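Chapter 4
Clearing the Surface

Before you start
In this chapter you will:
Learn why we begin every job with a bare table
Sort a pile into groups without making a second pile
Choose a working height that your back can live with
Set up the Binddale tray method, which we use through the rest of the book

My first paid job as an organizer was a sewing room in Binddale, and I made a mess of it. I walked in with eleven clear boxes, a label maker and a lot of confidence, and I started filling boxes straight off the shelves. By lunchtime every box was full, the floor was covered, and the client (a very patient woman who made theater costumes) couldn't find her good scissors. They were in box six, under a bag of zippers. I had labeled box six "Fabric, misc."

I tell that story to every class I teach, partly because people relax once they know the teacher has been that bad at it, and partly because everything in this chapter comes out of that afternoon. I had a table in that room. It was a perfectly good table, about as wide as I am tall, and I never cleared it. I worked around the sewing machine, the coffee cups, the pattern paper and somebody's mail, and I kept putting things down wherever I saw a gap. So the gaps filled up, and then I was moving things to make room to move things.

These days I won't touch a shelf or a drawer until I have a bare surface to work on. My students groan when I say this, because it feels like extra work before the real work. Sometimes it takes longer than they'd like! But think about what a table does for you when you're sorting. You spread things out so you can see all of them at once, you compare two that look alike, you push the ones that belong together closer together. You can't do much of that in the space between a lamp and a stack of magazines.

4.1 What counts as bare

I mean bare in the plainest way. Take the lamp off. Take off the tablecloth too, and the placemats, and the little dish where the keys live. If the table has a drawer, leave the drawer alone for now, it gets its own turn in Chapter 6. Wipe the top down and let it dry, and then put both hands on it for a second before you bring anything over. I started doing that as a kind of joke with my Pirihi group and now I can't start a job any other way. You feel a wobble right away if there is one, and you find the sticky patch you missed.
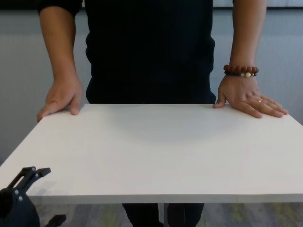 Figure 4.1 A bare table, ready for sorting. Both hands rest at the far edge.

A light, plain top is easiest to work on. Small dark things like screws, buttons and hair pins show up well against white, and you'll be glad of it when you get to the junk drawer. If all you have is a dark table or one with a busy pattern, lay an old sheet over it and tuck the corners under so it doesn't slide. White paper off a roll works too, and you can write on it, which my students like more than I expected. One of them drew herself a complete map of her kitchen drawers and then sorted right on top of the map.

Size matters less than people think. You want to be able to reach the far side without climbing. Bianca Ene, who taught me most of what I know, did her best work on a folding card table she carried around in the back of her car, and when the card table was full she stopped and dealt with what was on it. I've had clients with huge dining tables who did worse, simply because there was always another corner to put something in.

4.2 Height, and where you stand

Stand up straight beside your table and let your arms hang, then bend your elbows. For most sorting, the top should come a little below your elbows. If you have to bend from the waist to pick things up, you'll be sore by the end of the first box, and sore people make bad decisions (they keep everything, or they throw out the warranty). Bed risers are a cheap fix for a table that's too low. A table that's too high is harder, and I usually just move to a different one.

Push up your sleeves, or wear short ones. Long cuffs drag small things off the edge - I once lost the only key to a filing cabinet that way and found it in June, inside a boot.

Leave yourself room to walk around all four sides if the room allows it. I like to sort from one long side and then go around and look at everything from the other. It sounds silly, but things that were hidden behind a taller thing suddenly show up, and you notice groups you hadn't seen.

4.3 Where the old stuff goes

Now for the question I get in every single class: if I clear the table, where do I put what was on it?

Use one box. Write "Table" on it and put everything in, without sorting, without reading the mail, without wondering why there's a doorknob in the fruit bowl. Put the box on the floor behind you. It will be the last box you sort, and you'll be much faster at it by then. In my Stillance workshop we did this with 37 objects from one kitchen table, and the owner had the top clear before I'd finished handing out the tape.

If it won't all fit, get a second box. Two is my limit, and if you're reaching for another you may be working on a storage unit with legs, so pick a smaller table and come back to this one after Chapter 7.

Try it: Exercise 4A

Choose a table or counter you use every day. Clear it using the one-box rule, wipe it, and leave it bare overnight. In the morning, write down what has landed on it and where each thing came from. Keep your list, because we'll need it when we set up the trays in Section 4.4.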